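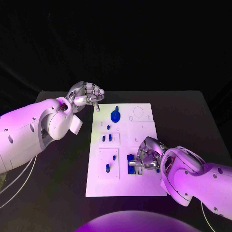
What went wrong with the right hand in January

In the last newsletter we promised a short report about the stop we had in January. It took longer to write than I expected, partly because we found the cause late, and partly because our first explanation was wrong and I had already sent it to several of you. Please delete that earlier message. This item replaces it.

For readers who do not visit the Pilmont lab often: the task board is our daily test. The two-armed robot, which we call Mamo, has to turn the knob, move the switches and work with the pegs, one after another, and the software writes down each try. Before the fault we had 1,584 tries in the log for this board, and the right hand had never been a big worry. The left hand was the one we complained about.

On the afternoon of the fault, Mamo was working on a blue switch with the right hand. The program told the hand to close, move the switch and open again. The hand closed. It moved the switch. Then it did not open. The arm did not know this, and it began to lift for the next step, with the fingers still around the switch.

The board is held to the table at its corners, so it could not go up with the arm. For a short time the arm pulled on the board and the board pulled on the hand. The person at the desk pressed the red stop button, and the arm kept its position, as it should. No person was hurt. The switch came out of its seat, and one finger of the right hand was bent sideways at the middle joint and had to be changed.

Our first idea was the finger motor. It was an easy idea, as we had seen warm motors in this hand before. We changed the motor, ran the board again, and had 54 good tries without any trouble. I wrote to you then that the case was closed. The next morning the hand stayed closed again, this time on a peg, and we stopped the arm earlier.

The real cause was the signal cable, at the place where it goes into the wrist. When the forearm turns far to the inside, the cable is pulled a little. After many months one of the small wires had broken inside its cover, so from outside it looked perfect. With the wrist straight, the two ends touched and everything worked. With the wrist turned, the hand lost the message to open and simply kept its last order, which was to hold. On our desk test the wrist is always straight, and this is why the desk test told us that all was fine.

There was a second problem, and I think it is the more serious one. The hand sends back a message many times each second to say where its fingers are. When the wire failed, these messages stopped also. Our control program, Drudodar, did not see silence as an error. It used the last position it had received, and after a fixed waiting time it marked the step as done. So the arm was allowed to move on old information. We read the log again and found 229 short silences in the weeks before. Most were very short and had no effect, but they were there, and a warning would have brought us to the cable much sooner.

What we have changed so far:

The cable now has a longer loop at the wrist and a clip, so that the pull comes on the clip. Both arms have this.

Drudodar stops the arm if the hand is silent for more than 234 milliseconds. It does not start again by itself - a person must look at the hand first and then release it from the desk.

The arm checks for force before it lifts. If the pull is higher than the weight of the hand alone, it goes back down and waits.

The desk test is now done with the wrist in three positions, and the far inside position is one of them.

We also have a new rule about hands, I mean human hands. During the second stop, one of us reached in to free the fingers while the arm still had power. The arm was stopped but not switched off, and these are different things. A stopped arm can move again if the wire makes contact at a bad moment. From now on the power to the arm is off, and the key is out of the panel, before anybody touches the hand or the board. Visitors stay behind the yellow line also when the robot looks asleep.

Some work is still open. The company that makes our wrist cables, Perkari, has the broken one and will cut it open to see how far the damage goes. We would like to know if we should change these cables after a number of turns or after a number of months. Until we have the answer we change them early, and this costs us half a day each time.

If your group uses the same wrist, please turn the forearm slowly to the far inside and watch the finger messages while you do it. It takes a few minutes. If you find silences, I would be very happy to receive your log, also if the hand seems to behave well. Spare clips are in the second drawer under the Pilmont workbench, and the drawing for the cable loop is in the shared folder, in the same place as the board drawings.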